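Kedbridge Twin-Arm Cloth Handling Station

Two-arm bench station for wiping and folding trials with small textiles. Supplied by Coltthorpe for test labs and pilot lines. The station is sold for evaluation. It does not replace a person at a laundry table or a cleaning cart, and the notes on this page say where it stops.

Scope of work

Cloth is still the hard part of most household chores. A plate keeps its shape when a gripper closes on it. A dishcloth folds and bunches, and the next grip point has to be found again.

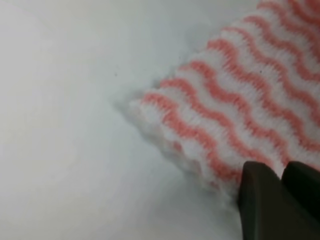 Rated tasks

Flat pick from a smooth table: supported
Corner-to-corner fold, single layer: supported
Handover between arms: supported, slow mode only
Separating two stacked cloths: not supported
Wringing or any work with standing water: not supported

Cycle time for one fold is about 50 seconds. A person does it in 2. Buyers comparing the station with manual labor on a shop floor should use the first figure and add time for retries. Failed picks are logged with the wrist video.

Grippers

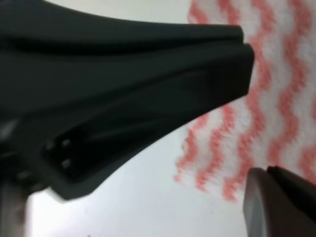

Finger wear is the main running cost. Van Dusen finger sets are sold in pairs and should be changed together, even when only one tip shows wear. The pad area at the blunt end does most of the work. Check any screws in the recessed pocket on the side of the finger at each change, and do not overtighten them. Terry and microfiber cloths shed lint, so wipe the tips at the end of each shift – more often with new cloths.

Fingers are matched to cloth thickness at the factory. State the cloth type when ordering.

Table and cameras

Each arm carries its own camera above the gripper. Use a plain table in a single light color. Patterned tops raise the rate of missed edges, and cloths with a strong stripe are easier to track than plain white ones. Leave enough cable slack for full wrist rotation, but keep loops out of the grip area.

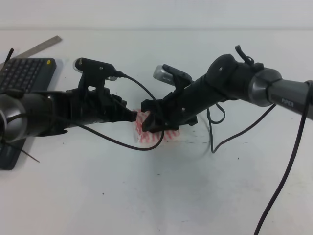
Both arms over a striped object, wrist cameras fitted.

Ordering

Part 348: station, two arms, two wrist cameras, Cikden control software
Part 348-F: finger set, one pair
Lead time: 20 working days

Site questions and cloth samples go to Vaughn Fitzsimmons, applications desk, Coltthorpe. Samples are not returned. The next software release is planned for December – stacked cloth separation is not part of it.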